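The Motaung Holds

The colony on Hukine had a treaty with the people who lived under the ice, and the treaty said that one of them would always be aboard our station. It did not say what we had to do with that one. When I was posted there as records clerk, the delegate had been in the lower ring for eight months and had not spoken to anyone for the last two.

The crew called it Clelto. That was not its name. Clelto was the landing site where it had come up through the ice, and somebody had put the place in the wrong field of the arrivals form. I could have corrected it. I had the authority and the form was still open. I asked the delegate through the door panel whether it wanted the entry changed, and it went on facing the wall, so I left the entry alone.

The lower ring was kept at two degrees. I wore the grey parka from stores and took my lunch down with me, and I sat on the step outside the cell — the treaty called it a residence — and read out the day's traffic. There was a clause requiring that the delegate be informed of all vessels entering the system. My predecessor had slipped a printed sheet under the door. I read it aloud, as the clause said informed and I didn't think a sheet of paper on a wet floor informed anyone.

Most days there were no vessels. I said so and ate my sandwich.

The trouble was the heat. Hukine people draw warmth out of other living things. They don't need much of it and among themselves they pass it around in a way our doctors never properly understood. Cut off from the others, the delegate was getting colder. Heated blankets made no difference. Neither did the lamps, or the tank of warmed brine the engineers were so proud of. It had to come from something alive, and the commander had ruled that it would not come from the crew.

The medical section tried growing cultures for it. The cultures kept it going for a while, the way you can keep going on crackers.

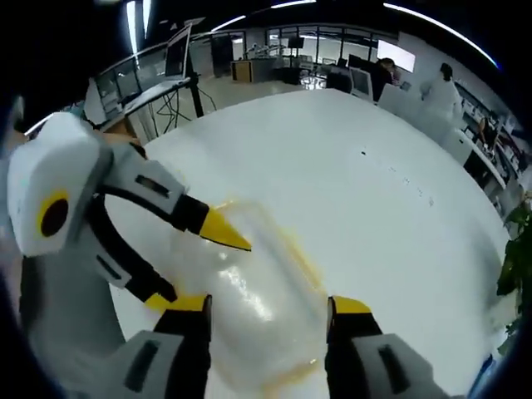 Cultures were a waste of good agar, in the opinion of the surgeon, and the delegate would be dead before the supply ship came. There was a relief vessel due, the Motaung, and it was 222 days out. The surgeon said all this at the morning meeting in the same tone as the water figures. The commander wrote it down and moved on to the next item, which was the rota for the galley.

I went down at the usual time. I read out that the Motaung was on course and that there was no other traffic. Then I took off my glove and put my hand flat against the food hatch.

I should say that I hadn't decided to do it. I had thought about it in the lift and decided against it. My mother used to put her hand on the flank of a sick cow and just leave it there, sometimes for an hour, and I suppose I had that in mind. The metal was cold enough to hurt.

After a while the hatch slid open from the other side. I hadn't known it could be. The delegate's hand was narrow and grey and had no nails, and it rested on mine without any weight. It felt like stepping out of a bath into a draughty hall. That was all. I counted to 200, as we'd been taught to do in the cold-water drills, and when I got to the end I took my hand back and the delegate let it go.

I was tired that evening and ate a double serve of potatoes. I slept well.

I did the same thing every second day. I kept a note of it in the back of the traffic book, in pencil. By the third week the delegate had turned its chair around to face the door. By the fifth it was speaking, and the first thing it said was that I had been pronouncing Zatum wrong. Zatum was the outer moon and I had been reading its name aloud for over a month. It goes up at the end, like a question.

We talked a good deal after that. It wanted to know about rain. It told me that under the ice the family sleeps in a heap, and that the one on the outside changes places with the one in the middle through the night, and that there is no word for this because there has never been a person who didn't do it. I told it about the farm, and about the flood that took the bottom paddock.

The surgeon noticed first, of course. The readings from the lower ring went up and my weight went down, and the two lines made a tidy picture when you laid one over the other. I was called to the commander's office a little after eight in the morning, still in the parka.
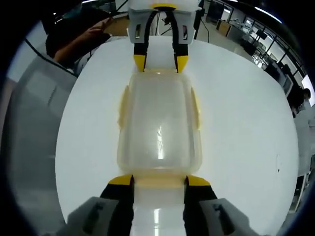

How long has this been going on?

Since the week the Motaung's arrival date was posted, I said, every second day, and I put the traffic book on the desk with the back pages open.

The commander read them through. It took some time, as my pencil is hard to read. There was a standing order and I had broken it, and we both knew the number of it. The commander asked if it hurt. I said it was like a draught. The commander asked if I had ever felt I couldn't take my hand away, and I said I never had.

I was confined to my cabin for a night while they talked it over. They could have sent me home on the Motaung, and I had started sorting my things in case. In the morning there was a new sheet pinned up in the galley, beside the cooking rota and in the same format. It was headed Lower Ring, Attendance. It had a column for the time and a column for initials, and a line at the bottom saying that participation was by choice and that anyone going down should eat beforehand.

The surgeon's initials were in the first space. Mine were in the fourth — somebody had put them in for me.

I went down at noon with my sandwich and the book. The delegate had its chair by the door and asked who the others would be. I read out the names in order, and it repeated each one back to me until it had them right. Then I read the traffic. There was a survey boat coming in past Zatum, and I made sure to go up at the end.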